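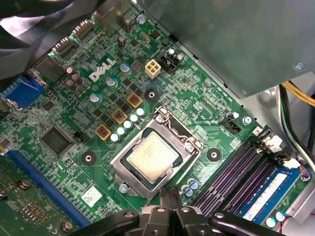

Work during this reporting period centered on the planning and perception software for the Skamel disassembly cell. The grant calls for a system that can open a used desktop computer, find the parts worth recovering, and remove them without damage to the board. The first half of that work was delivered in December. The current period was given to the processor, which is the smallest of the target parts and the one most easily harmed by a poor approach. The part sits in a socket under a silver metal load plate, with a thin retention lever running along one edge of the plate and a row of square inductors and capacitors close beside it. The planner must therefore find a path for the fingers that reaches the lever and stays clear of those components, and most of the effort described in this report follows from that requirement.

Perception

The part detector was retrained on 2,758 labeled wrist views. The earlier version treated the load plate and the processor's heat spreader as a single bright region, and it returned one outline for both. The new version returns separate outlines and also estimates the direction in which the lever lies. Reflections from bare metal remain the main source of error. The detector now reports a confidence value with each outline, and the planner requests a second view from another angle when that value falls below the set limit.

Memory modules are handled by the same detector. Slot latches proved to be a more reliable landmark than the modules themselves, as the modules vary in color and label from one maker to the next. Cables are still detected only as a general obstacle class. The software does not yet separate one cable from another in a bundle, and no target that lies under a bundle is attempted.

Planning

The motion planner, Skunel, was extended to include the full shape of the gripper. In the previous release the fingers were modeled as a plain box, which caused the planner to reject many approaches that were in fact safe. The fingers and linkages are now represented as jointed bodies, and clearance is checked at each step of opening and closing. Planning time increased as a result. A cache of recent collision checks recovered part of that increase, and further savings are expected once the checks are moved to a separate process.

Three approach strategies for the lever were written and compared in simulation using the Simberg test suite. The strategy selected for hardware trials brings one finger in along the plate and keeps the other raised. The remaining 2 strategies have been retained in the code base and can be chosen through a setting.

Control

The force controller was revised so that contact during a planned touch is no longer reported as a fault. Limits may now be set for each stage of a task. Operators had asked for this change following the December trials, in which a number of runs stopped early on contact that was expected.

Tooling

A replay tool was added to the operator station. It presents the wrist view, the detector output, and the planned path on a common timeline. Logs from earlier releases can be converted, although force data recorded under the old format is lost in conversion.

Issues and risks

Of the 7 milestones in the work plan, 3 remain open. The most significant is lever release on hardware, which depends on delivery of the revised fingertips from Stöckli. Software work will continue in simulation in the meantime. Calibration between the wrist camera and the gripper also drifts over long sessions. A short check at the start of each run has been put in place, and a permanent correction is under development.

Plans for the next period

The team will begin hardware trials of the selected lever strategy, complete the calibration correction, and extend the detector to fan connectors and screws. No change to the approved budget is requested.

Submitted 2018-06-28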